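我在饰品分拣间上班第四年了。公司叫Grorkari，做的是退货饰品的二次整理：网店退回来的手链、发圈、发夹、耳饰，混在一个大袋子里寄到我们这里，我们拆开，分类，看有没有坏，再装回小袋，贴标签，送回仓库。听上去很简单，做起来费眼睛。

去年四月公司跟Skirska签了合同，要在分拣间上自动线。消息是Tatu Were在早会上讲的，她是我们组长，讲得很短，说先上一条，人不减，班次要调。然后就让大家去干活了。当时组里加我六个人，没人提问。中午吃饭的时候才开始有人问，问的都是班次，没有问机器的。

我想把这一年多的事记一下，主要是给自己看。前阵子有个朋友要去另一家做类似的岗位，问我机器来了以后到底是什么样，我在电话里讲得很乱，挂了以后觉得不如写下来。

先说原来是怎么干的。每人一张桌子，一盏灯，左手边是没分的，右手边是分好的格子。一袋倒出来，先把缠在一起的解开。手链最麻烦的是弹力绳的，一拉就弹，珠子跟发圈的线头勾住。解开以后按类分，再按颜色分，坏的单独放。我手快的时候一个班能做299袋，这是我自己记过的最高的一次，那天的货很整齐，大部分是同一个店退的。平时没有这么多。

Iraklis Athanasiadis是组里年纪最大的，他从来不追数量，但是他放过去的东西几乎没有被仓库打回来的。他摸一下弹力绳就知道里面断没断。我跟他学过，学了大半年，现在能摸出来一半。

自动线装好是七月。设备本身不大，一条传送带，上面一排摄像头，两台机械臂，末端是夹爪。Skirska那边派了Wekesa Wanyama来调试，在我们这儿待了三个星期。他人不错，每天早上七点就到，自己带饭。他跟我们讲，硬的、形状固定的东西机器好学，发夹、胸针、耳钉这类很快就能上手。软的不行，布的发圈每次放下去形状都不一样，珠子手链也是，一夹就变形，夹轻了掉，夹重了把绳子拉长。

头一个月的结果跟他说的差不多。发夹那一类机器基本接过去了，速度不比我们快多少，但是它不用歇。手链和发圈还是我们做。缠在一起的也是我们做，因为机器看到一团东西就停，停了就亮黄灯，亮了灯就得有人过去把那一团拿走。

这个黄灯是我们那段时间最烦的事。本来坐着干活，手上有节奏，隔一会儿就要站起来去拿一团线。Tatu安排轮流，一人管一个小时。有一天下午我管灯的那个小时亮了46次，我记在本子上，下班拿给Tatu看。她第二天就去找了Wekesa，后来改成机器遇到一团东西不停，直接推到旁边的筐里，筐满了再来收。这么一改就好多了。这件事其实很小，但我觉得挺重要，因为之前大家都以为机器怎么设就是怎么设，不能提的。

岗位也变了。原来大家都叫分拣员，现在分成两种，一种叫前处理，就是把袋子拆开、解缠、铺平，让机器能认；另一种叫复核，看机器分完的对不对。还有一种后来才加的，叫示范，下面讲。

前处理我做了三个月。说实在的，比原来累。原来一袋东西从头到尾是自己的，分完了看着格子里整整齐齐，心里有数。前处理是只做前半截，铺好了就走了，后面看不见。而且机器的速度是固定的，你慢了带子就空着，空着旁边的屏幕上就有记录。公司说这个记录不用来考核，到现在也确实没有拿来扣过钱，但是屏幕挂在那里，人就会去看。我有两次中午没吃完就回来了，自己也说不清为什么要急。

Bakari Mwakyusa那时候跟我一起做前处理，他不太在乎屏幕，带子空了就空了。他原来在Mussa的仓库干过，那边更早上的自动线，他说头半年都是这样，后来速度会调下来，因为太快了前面错得多，后面返工更费事。我们这边是十一月调下来的，调了一档，手上松多了。

复核要安静一些，就是看。机器分错的有规律，浅色的珠子和仿珍珠它经常混，反光强的金色小件也容易认错，转个角度就当成别的东西。看久了知道该盯哪里。Iraklis做复核做得最好，他基本不看屏幕上给的结果，直接看格子，用手拨一遍。Wekesa专门来看过他怎么拨，站在后面看了一个上午。

再说示范。今年年初公司决定把手链和发圈这两类也试着交给机器，Skirska的办法是让人先做，机器照着学。人不是直接用手做，是手里拿一个夹子一样的工具，前面两个指头，握着手柄开合，上面有镜头，把每一次夹取都录下来。录得多了，拿回去训练。第一批要找两三个人，自愿，每小时多给一点补贴。我报了名，Mitsuko Murakami也报了。

Mitsuko比我晚来一年，手很巧，平时自己也串珠子。她报名的理由是坐着做、不用管黄灯。我的理由是补贴，还有就是想知道那个机器到底怎么学的。

培训半天就结束了，讲怎么握，怎么开合，不要挡镜头，一次只夹一样，放下去要松干净再走。道理都懂，手跟不上。平时用手指拿一条手链，指头自己会找位置，珠子滑一下就跟着调一下。拿着夹子就没有这个感觉，只能靠看。头一天我连着掉了好多次，掉了也要录，他们说掉了的也有用。第二天手腕酸，第三天好一点。

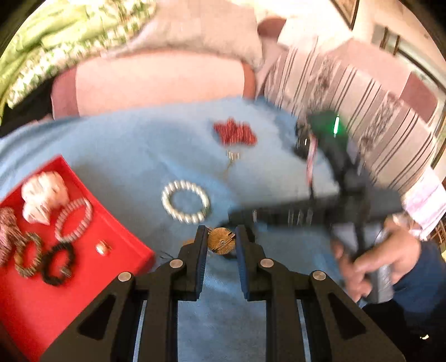

全文约3700字，预计阅读10分钟

练的时候东西都放在一块浅蓝色的布上，旁边一个红托盘。我最先练顺的是那种圆的金色饰片，面上一圈一圈放射开的褶，夹爪的两个指头正好卡得住边，不容易滑。白珠子的手链就难，得先想好从哪里下手。夹一侧，另一侧会拖着走，拖过别的东西就带歪了。Mitsuko的做法是夹下去之后先往上提一点点，停一下，等它垂好了再移。我后来也这么做，掉的少了。

红托盘里放的是手链、发圈这些，珠子有黑的，有棕色和琥珀色混在一起的，还有粉灰的。发圈皱成一团，看着大，夹起来其实没有多少东西可夹，得夹到里面有筋的那一层，光夹到外面的布，一提就滑下来。这个我跟Wekesa说过，他记了，问我怎么看出来筋在哪里。我说看褶子，褶子密的地方就是。他又问那如果褶子都差不多呢，我想了半天，说那就先碰一下。他说碰一下也可以录。

这种对话后来有很多。以前没有人问过我这些。我干了几年，手上会的东西从来没有用嘴讲过，一讲就发现有的讲得出来，有的讲不出来。讲不出来的那些，就多做几遍让它录。

示范做满一个阶段，我录了223条能用的，废的没有算在里面。Mitsuko比我多，具体多少她没说。四月底第一版装到了线上，先只开手链，我们几个都过去看。它夹起来第一条的时候，提了一点，停了一下，再往旁边移。Bakari看了看Mitsuko，说这不是你吗。Mitsuko说哪有，脸有点红。

结果呢，单条的、摊开的手链，它能做了，慢，但是能做。两条叠着的还是不行，缠住的更不行，照旧推到筐里。发圈那一类试了两周，掉得太多，停了，说要再录一批。Wekesa的说法是下半年。我看着不一定。

中间还有个插曲，有一家叫Zorkent的也来介绍过他们的设备，带着样机，在会议室演示了一个钟头，用的全是他们自己带来的东西，一样一样分开放着。Iraklis从我们筐里抓了一团，放到他们面前。演示的人看了看，说这个要回去研究。后来没有再来。

说说人的变化。六个人现在还是六个人，Tatu当初说的人不减，到目前为止是真的。但是有一个同事去年底自己走了，走了以后补的那个是直接按复核招的，没有从头学过分拣。他看机器的结果看得很快，可是弹力绳断没断他摸不出来，也没有人要求他会。Iraklis教过他两次，他学得也认真，问题是他一天下来摸不到几条，练不出来。以前新人头三个月就是解缠、摸绳子，摸着摸着就会了，现在没有这三个月了。这个事我跟Tatu提过，她说她也在想，能不能让新人先做一阵前处理。目前还没定。

工资方面，前处理和复核底薪一样，示范有补贴，但示范不是天天有。原来的计件奖没有了，改成全组一起算。手快的人少拿了一点，手慢的人多拿了一点。我算过自己的，一个月下来差别不大，夏天那两个月少一些，年初有补贴又补回来了。Bakari觉得这样好，省心。我有时候还是会想那个299袋的班，下班的时候手指头都是麻的，可是高兴。

眼睛倒是好了。原来一天盯着小珠子，回家看手机都花。现在换着做，复核两个小时就轮，晚上能看会儿书了。腰也好一点。黄灯现在一天也亮不了几次，亮了谁离得近谁去。

朋友问我那个岗位去不去得。我跟她说可以去，先问清楚三件事：屏幕上的记录拿来做什么，计件怎么改，机器停了谁去处理。这三件我们都是后来才弄明白的。她说面试的时候问这些会不会不好，我说我也不知道，我当时是没有面试就碰上的。

下个月要录第二批，还是发圈。这次Iraklis也报了名，他之前一直说那个夹子不趁手。Wekesa说给他换一个小一点的手柄试试，还没到货。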